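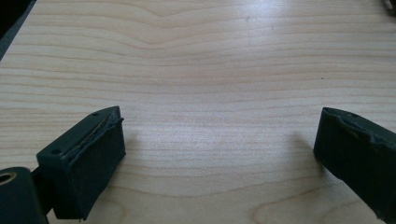

Tabletop care in the shared rooms

Most of the tables in the Postholm building have pale wood tops, and they have been in steady use for several years. Uwe Kleinschmidt spent part of April going over them and asked for these notes to go in the newsletter, as he keeps getting the same questions at the front desk.

Daily cleaning is simple. Use a soft cloth wrung out in lukewarm water with a drop of dish soap, and wipe with the grain. On nearly all of the tables the grain runs the long way. Go over the top again with a dry cloth. Please don't leave a wet cloth folded on the table overnight. Two of the tables in Room 3 have gray patches from exactly this, and they will need sanding.

The blue spray bottles under the sink are for the kitchen counters and the tile. They contain a degreaser that dulls the finish on wood. The wood cleaner is in a white bottle with a handwritten label and is kept in the hall closet, second shelf. It is needed once a month at most.

Small dark specks turn up on the lighter tops and are easy to mistake for damage. Some are dried ink or glue and will lift with a damp cloth and a fingernail. Others are part of the wood and will not come off. If a speck feels flush with the surface and doesn't change after a minute of rubbing, leave it alone. Scouring pads have done more harm to these tables than ink ever did. The same goes for the swirls and wavy areas in the grain. We had a note in the repair book last month reporting a "water stain" on the table by the window, and it was the figure of the wood.

To check for real scratches, crouch down and look across the top toward a window or a lamp. Scratches and dull spots show up in the reflection when they can't be seen from above. Write the table number and a short description in the repair book. The number is on a sticker under the short end.

Hot mugs go on coasters. We bought 50 cork ones in the winter and 17 are left, so if you have carried any back to your office or studio, please return them to the basket by the kettle. Laptops and sewing machines are fine directly on the wood as long as the feet are clean. Clamps need a piece of scrap or felt under the jaw.

The worst of the tops will be refinished in September. Nassoro Nyamweya has a quote of $924 for the lot, including pickup, and the rooms will be short on tables for around 3 weeks while the work is done. Anyone with a class booked in that period should speak to Yatziri Ibarra about moving it or borrowing folding tables from the basement.

Felt pads for chair legs and a spare roll of cloth are in the hall closet with the wood cleaner. If you finish the roll, leave the empty tube on the desk so it gets reordered.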